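Erka 2 review: a budget phone that gets the boring parts right

June 7, 2018

I bought the Erka 2 in March, after my old phone stopped holding a charge past lunch. It has been my only phone since then. I paid full price for the black one with 64 GB of storage, and I've used it on two carriers, so what follows is based on everyday use and not a weekend with a loaner.

Erton sells three phones under the Erka name. The 2 is the middle one. It sits above the plain Erka, which has half the storage and no fingerprint reader, and below the Erka Max, which is too big for my pockets. All three run the same version of Android, with very little added on top.

Design and screen

The Erka 2 is a plastic phone and it feels like one. The back has a soft matte finish that doesn't pick up fingerprints, but it does pick up scratches. Mine has a long one near the camera from sharing a pocket with keys. The power button is on the right side with the volume keys above it. The fingerprint reader is on the back, where my index finger lands without looking. It reads my finger on the first try most of the time. After washing dishes it often asks for the PIN.

The screen is an LCD, and a decent one. Colors are a little cool out of the box, and there is a slider in the display settings to warm them up. I moved it one notch and left it alone. Outdoors, the screen is readable in shade and hard to read in direct sun. Auto brightness tends to go too low in the evening, and I end up pulling it up by hand almost every night.

There is a headphone jack on the top edge. I still use wired headphones, so that mattered to me. There is one speaker on the bottom, and it's easy to cover with your palm when you hold the phone sideways to watch a video.

Software

The phone came with four Erton apps. Two of them can be removed. The other two, a file cleaner and something called Erton Tips, can only be disabled. I disabled them both on the first day and haven't had a notification from either one. The home screen, the settings and the notification shade are all close to standard Android.

Updates have been fine so far. I've had two security patches, both small, and each took less than ten minutes to install. Erton hasn't said when the next full version of Android will arrive. If that matters to you, I would not buy this phone on the hope that it shows up quickly.

Speed is good enough. Messages, maps, email and the browser all open without much of a wait. Games with heavy graphics stutter. When I have a lot of browser tabs open and switch to the camera, the tabs usually have to reload when I come back. That got on my nerves for the first week and then I stopped keeping so many tabs open.

Battery

Most of my days start early and end late, and the Erka 2 usually gets through them. I unplug it at 100 percent before breakfast. On a normal workday, with email, a couple of podcasts, some browsing and a few short calls, it is near 50 percent when I get home. I plug it in at bedtime. The longest I've gone between charges is 16 hours with the screen on a lot, during a day of travel, and I had the battery saver running for the last part of that.

Navigation is the one thing that drains it fast. If you drive with maps open, bring a car charger.

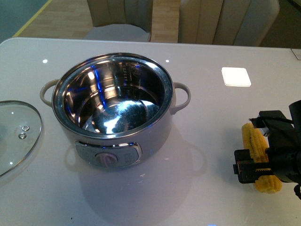 Does the Erka 2 support wireless charging?

It charges by cable only. The port is USB-C, and the charger in the box is the faster kind, so a short top-up before leaving the house does make a difference. My older, slower chargers work too, but they take most of an evening to fill it.

Standby is very good. I left the phone on a shelf one weekend with Wi-Fi on and it had barely moved when I picked it up again. Battery saver turns off background syncing and dims the screen, and you can set it to start by itself at a level you choose.

Camera

The camera is where the price shows. In daylight, photos are sharp and the colors look right. Indoors, under a normal ceiling light, moving subjects blur. At night, everything gets soft and noisy, and the flash makes faces look flat. The app opens quickly with a double press of the power button, and focus is quick as long as there is enough light.

There is a portrait mode. It works well on people with short hair and poorly on everyone else. Video is steady if you stand still and shaky if you walk. The front camera is fine for video calls – I wouldn't ask more of it than that.

Calls and signal

Call quality is clear on both ends. I live outside Leltosthorpe, where reception is patchy, and the Erka 2 holds a signal in the same spots my last phone did. It drops to a slower network on the road into town and takes a while to switch back. Turning airplane mode on and off fixes it.

Bluetooth has been reliable with my car and less so with a small Eshun speaker I use in the garage. The speaker disconnects every so often and has to be paired again. It did the same with my old phone, so I'm not going to hold that against Erton.

What I'd change

I would trade a thicker phone for a second speaker. I'd like a brighter screen. And the SIM tray is shared with the memory card, so you can have two SIMs or one SIM and a card, but you can't have all three. The product page does mention this, in small type near the bottom.

The case in the box is clear, thin and loose at the corners. Buy a better one. There aren't many to pick from in stores, and I had to order mine.

Should you buy it?

If you want a phone for messages, calls, maps and reading, and you don't want to think about charging in the middle of the day, the Erka 2 is easy to recommend. If photos are a big part of why you carry a phone, save a little longer and get something else. People who already own the first Erka can skip it unless they have run out of storage – the two feel much the same in daily use.

Pros: battery life, clean software, headphone jack, good call quality

Cons: weak camera in low light, single speaker, scratches easily, dim outdoors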